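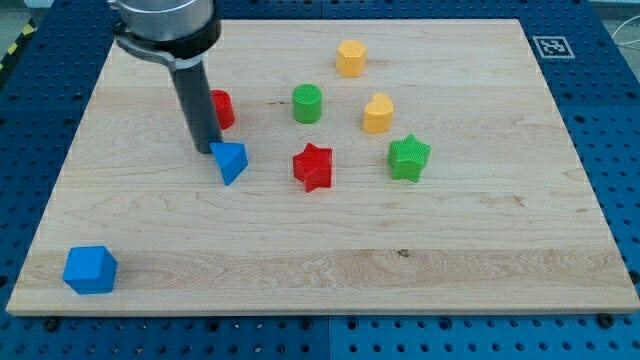
What Bench Two Did to Us in the Spring
by Hugo Gilbert

If you walked past the lab any time in the last few weeks and heard someone saying "no, no, no, no" through the door, that was me, and I apologize to the people across the hall. Sunita asked me to write up the Bench Two problem for the newsletter because she got tired of explaining it at lunch. So this is the long version, and from now on when anyone asks her she's going to point at this.

Quick background for the folks at Flenham who only see our slides. Bench Two runs the shape sorting work. Colored plastic blocks go on the maple board, the arm picks one, moves it, lets go, and does it again until somebody stops it or the disk fills up. We've got cylinders, stars, a cube, a heart and so on, and the whole point is that they're awkward in different ways. It's slow, repetitive stuff and I love it. The bench had been running since November without much drama, and we were at 3,028 logged picks when things went sideways.

The first sign was the yellow heart. The arm came down for it, stopped, and then kept coming. Only a hair! I was looking right at it and I still wasn't sure I'd seen anything. The block made a little squeak against the board, the arm lifted, and the log said the pick was fine. I wrote "heart squeaked" in the notebook and went to get a sandwich, and I would like everyone to know that this is the entire text of my first incident report.

Two days later it did the same thing with the green star, and this time it wasn't a squeak. It leaned on that star hard enough that the star shot out sideways, crossed the board, went off the edge and ended up under Malcolm's desk. Malcolm Marsden was sitting at the desk. He held it up and asked if we wanted it back.

So that one got a real report. A block leaving the table under its own steam is on our list of things that stop work, and it's on the list for a good reason: one of those corners in the eye would be a bad afternoon. We put the lockout tag on the arm controller, I moved the safety glasses from the drawer to a hook by the door (where they should have been all along), and we started looking.

Now, here is where I wasted a week. I was absolutely convinced it was the camera. The height of every pick comes from the camera's idea of where the board is, and that depends on the marker, the black-and-white square that lies on the blue table by the far right corner of the board. Sunlight hits that end of the room in the late afternoon. Both bad picks had been in the late afternoon. You can see how a person would fall in love with this theory. I taped cardboard on the window. I redid the calibration 20 times, at different hours, with the blinds up, the blinds down, the lights off. I made a chart. It was a beautiful chart and it showed that the calibration was rock solid at every hour of the day.

Sunita looked at it for a while and said, "So it isn't the camera." I said it could still be the camera.

It wasn't the camera.

Next I blamed the blocks. Their tops have that fine ridged texture on them, and I got it into my head that the gripper was catching on the ridges as it came down and dragging things sideways. Nadège Collet printed me a set with plain tops over a weekend, which was very kind of her, and the arm shoved those around just as happily. (I still have them if anyone's kid wants some blocks.)

Then Didier Ferrand came down from Garitz for something completely unrelated, a budget thing, and stuck his head in to say hello. I was grumbling at him about all this and he put his hand flat on the board to lean on it, the way you'd lean on a kitchen counter, and he stopped talking and pushed down again. "Does this move?" he said.

It moved.

The board is fastened to the pegboard table by bolts, and the one at the front left had worked itself loose. You couldn't tell by looking. The head was sitting right where it always sits. But put a wrench on it and it turned with almost no effort at all. Once that bolt let go, the board could lift a touch along that side, and when the heating came on and the air dried out, it did. Wood moves. I know wood moves, I have a front door. A little rise in the board, nothing you'd spot from a chair, and the arm was coming down to a height that had a block in it already.

And the marker, bless it, was lying on the table. The table hadn't moved at all! So every time I recalibrated, the camera checked the marker, found it exactly where it was supposed to be, and told me everything was perfect. I'd been asking the same question over and over and getting the same correct answer, and it was the wrong question.

That left one thing that bothered me more than the bolt did, and it bothered Sunita even more. The arm is supposed to feel when it's pushing on something. There's a force limit, and if it's exceeded the arm stops, backs off and throws a fault. We had no faults. So either it wasn't pushing very hard, which Malcolm's visitor under the desk argued against, or the limit wasn't doing its job.

We pulled the settings. The limit on Bench Two should be 57. It was set to 210.

I'd love to tell you that was a software glitch. It was a person, and the person was me. Back in the winter, when we were trying out the Marchal gripper, the heavier tool kept tripping the limit on every single move before it had even touched anything. I raised the number to get through one afternoon of testing, and then we took the Marchal off and put the regular tool back on and I never put the number back. There's no note of it in the notebook. There's a note that day about the coffee machine.

So we'd had an arm running for months with its main protection turned way up, and we didn't find out until a bolt came loose. I've thought about that quite a bit. Bench Two isn't fenced. We keep the striped tape at the edge of the table and we keep our hands out while it's moving, but people do reach in to set a block upright, especially when they think it's between picks. I've done it. I'm pretty sure everyone who's run that bench has done it. If it had come down on a finger with the limit where it was, I don't know what would have happened, and I'm very glad I don't.

Okay, so, what's different now.

The bolts have been redone, all of them, with thread locker, and there's a paint line across each head and onto the board so you can see at a glance if one has turned. Please look at the paint lines before you start. If a line is broken, don't tighten it yourself and carry on, come get me or Sunita, since we'll want to measure the board before anything runs.

We've added a touch check to the startup routine. The arm lowers very gently onto bare wood in four places and compares what it feels to what the camera told it. If the two don't agree, it won't start. It adds a bit over a minute and I know that's annoying when you're in a hurry. Didier has asked for the same thing at Garitz, so we must be doing something right.

The force limit now lives in a file that needs two logins to change, and the value goes on the screen in big numbers at startup. It also resets to the default whenever the tool is swapped or the controller restarts. If you need it higher for a test, you can have it higher, for that test, with somebody else in the room who knows.

And hands stay out unless the arm is paused. Paused means the light is amber. It doesn't mean "it looks like it's thinking." If a block has tipped over, hit pause, fix the block, step back, resume. We used to be casual about this and I was the most casual of anyone.

I did go back through the old logs to see how long it had been leaning on things. The load readings were in there the whole time, in a column none of us had ever plotted, creeping up day by day through the spring. Nadège has made a graph of it that updates itself, and it's up on the second monitor. Anybody who came over from the Skorkov project will recognize the format, she stole it from there.

We have thrown out the picks from the stretch where the readings look off. That hurt, but there's no point training anything on an arm that's squashing what it picks up. Flenham people, if you pulled a copy of the Bench Two set before 15/05/2024, please delete it and grab the new one from the shared drive. The folder name is the same, so check the date on it.

Bench Two is back on mornings only for now, glasses on, two people in the room. Afternoons will open up once we've had a decent run with no faults. The sign-up sheet is on the door, and if you want to see the touch check in action, come by when I'm starting up and I'll let you press the button. Also, I'm missing the 10 mm wrench. It has green tape on the handle. No questions asked.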